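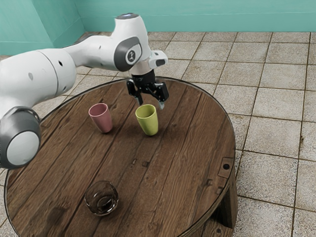
Round wooden table with cups and a clear glass bowl.

Table Finish Care: Frequently Asked Questions

Applies to all Irnow dining and side tables sold with the Cuervo oil finish or the Mormont lacquer finish. Last revised July 2019.

14 shares | 6 comments

How do I tell which finish my table has?

Check the label on the underside of the top. A code beginning with C means Cuervo oil. A code beginning with M means Mormont lacquer. If the label is missing, place one drop of water on the underside and leave it for eight minutes. Oiled wood will usually darken a little under the drop. Lacquered wood will not change. An oiled surface that was treated recently can also resist the drop, so repeat the test in a second spot before ordering any product.

What should I use for daily cleaning?

A soft cloth dampened with plain water, wrung out until it no longer drips. Wipe along the grain and dry with a second cloth. For grease, add a few drops of dish soap to the water and wipe again with clean water afterward. Do not use ammonia, bleach, vinegar, scouring powder or melamine sponges on either finish.

Can I use furniture polish?

Not on oil. Silicone in spray polish soaks into the wood and keeps the next coat of oil from bonding. It has to be sanded out. On lacquer, a silicone-free polish does no harm, but it adds no protection.

How often does an oiled table need new oil?

Twice in the first year, then once a year under normal household use. Tables near a heating vent or in direct sun dry out faster. The surface is due for oil when it looks dull and water no longer beads on it.

How do I apply Cuervo oil?

Clean the table and let it dry overnight. Sand lightly with the grain using 320 grit and remove all dust with a vacuum and a dry cloth. Stir the can; do not shake it. Spread a thin coat with a lint-free cloth, wait eight minutes, and wipe off everything the wood has not absorbed. Oil left standing on the surface turns sticky and will not cure properly. Keep the table out of use overnight and keep water off it for nine days.

Oily rags can catch fire on their own. Lay them flat outdoors to dry, or soak them in water and store them in a sealed metal container until disposal.

There is a white ring where a hot mug stood. Is it permanent?

Usually not. A white mark is moisture trapped in or just under the finish. On lacquer, leave it alone for three days first, as many marks fade without treatment. If it remains, contact us before trying anything abrasive. On oil, sand the area lightly with the grain, feather the edges, and re-oil the whole top. Spot oiling leaves a visible patch.

And a black mark?

Black marks come from water reacting with iron and the tannins in the wood, typically under a steel can or a damp pan. They sit deeper than white marks. Oxalic acid removes most of them, but it also bleaches the surrounding wood and requires gloves and eye protection. We recommend having this done by a refinisher.

My tabletop has a slight cup in it. Is that a defect?

Solid wood moves across the grain with changes in humidity. Tops generally swell in summer and shrink once the heat comes on in October. A cup of up to 3 mm across the full width is within tolerance. If yours exceeds that, measure it with a straightedge and send us the reading along with the label code.

Can I change from lacquer to oil?

Yes, once the lacquer has been fully removed down to bare wood. The change voids the finish warranty. The frame and joinery warranty stays in force.

Are both finishes safe for contact with food?

Both are suitable for incidental contact once fully cured. Neither is intended as a cutting surface.

Where can I get matching oil and touch-up lacquer?

From Brevent, our parts supplier. Satin touch-up lacquer is item 611. Questions about color matching go to Dayana Lozano in the finishing department.

We use cookies to remember your preferences. Accept | Settings

© Irnow. All rights reserved. | Contact | Back to top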